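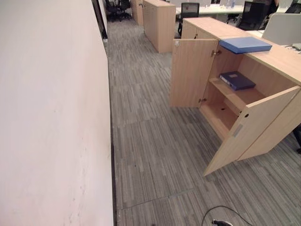
Office moves are sold to staff as a treat and I'm tired of it. Ours was announced in May, by email, at ten to five, with the word "exciting" in it twice. We've gone from the old building on Hutar Road to two floors of a business park, and the main thing I've noticed is that I can't tell which floor I'm on. Off-white wall, striped grey carpet tiles, a corridor going off past some wooden cabinets. Could be an insurance firm. Could be a dentist. I've worked in four places with that carpet and I couldn't pick one of them out if you paid me.

Before anyone writes in – yes, I know why. Tiles are practical. Spill a coffee, lift a square, put down another. Grey hides the dirt. Fine. But someone chose it for people who'll spend 723 hours a year looking at it (my sum, part-timer, don't check it) and the question of whether they'd like it never came up. It was all cost per metre and how soon can they fit it.

Old place was a dump, mind. Damp in the post room, a lift that sulked. But you knew where you were. There was a green landing and a brown landing and a terrible mural of a heron. New starters got told "left at the heron" and they got there. Now they get a map on their phone and still end up in Akande's meeting room, apologising.

We did get a survey. Roughly 600 of us across the sites, one question on decor, and the choices were "neutral" or "warm neutral". I put neither and it wouldnt let me submit. The consultants, Zirnero, sent round a slide saying staff had "strongly backed a neutral palette". Well, yes.

I'm not asking for beanbags. God, no slides or neon signs either, that's the same problem in louder paint. Just let each team pick a wall. One wall, one tin, their own argument about it. Somebody will choose orange and half the room will hate it and they'll talk about it for a month, which is more than they've said to eachother since the move. Paint is cheap. If it's awful, paint over it – the beige will still be in the shops.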